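Laundry confessions, July edition

So I finally gave up fabric softener! Kumiko Nakajima has been after me to do it for ages (she runs the mending table at Lerkholm and has opinions about everything you can put in a washer), and after my gym towels stopped soaking up anything at all, I gave in. It's been 3 months. The towels are thirsty again, my shirts feel the same as ever, and I have a whole shelf back over the washer, which I have already filled with junk.

What I do now is a splash of white vinegar in the rinse and a lower spin, 800 if your machine lets you pick. Mine was set to 1200 when we moved in and I never touched it. Oops.

The other big change is delicates. I used to throw them in with the jeans and hope. Now anything thin or stretchy goes in a zip bag, on cold, with the hooks done up first, and I haven't lost a strap yet. Wakana Shimada wrote in to say she washes hers in the sink with baby shampoo and rolls them in a towel after, and I may try it on the nice cardigan, the one I'm scared of.

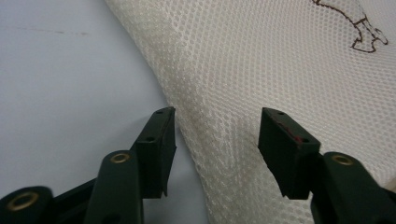 Wool is a different story and I'm saving it for next time, so send me your shrunken sweater tales. I know you have them. Mine would fit a cat.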